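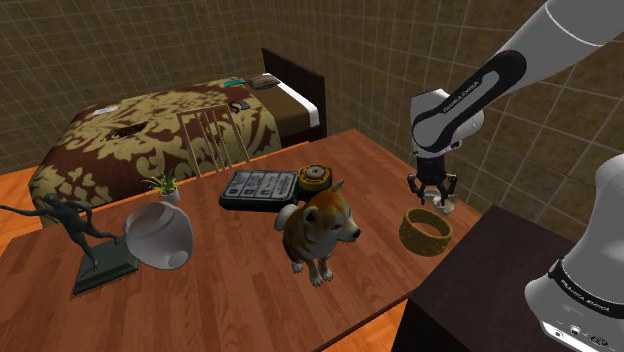
A wooden table in a bedroom, with a collection of objects on top.

The Clear Surface Promise

By Temitope Nwosu

Every November the decluttering people come back, and every November they sell us the same thing: a clear surface. Clear your table, they say, and your head will follow. I have my doubts.

I paid for Stondik, a home-organizing course that runs 6 weeks and wants 10 minutes a day. My table was bare by the second lesson. The drawer beneath it wouldn't close.

Kelechi Adeyemi, a former student of the course in Burnmont, told me she got rid of 886 things. She kept a log. I asked whether she felt calmer. "For a while," she said. "Then I bought a lamp."

The course leader, Senad Jurić, calls this a relapse. I'd call it needing a lamp. He also sells storage boxes, eight sizes of them, which strikes me as an odd sideline for a man who wants us to own less.

Some of his advice is fine. Throw out dead pens. Open the mail when it comes. My mother said as much, and she never charged me for it. I've put my books back on the table, along with the water glass and the hand cream, and I sleep about as well as I did before.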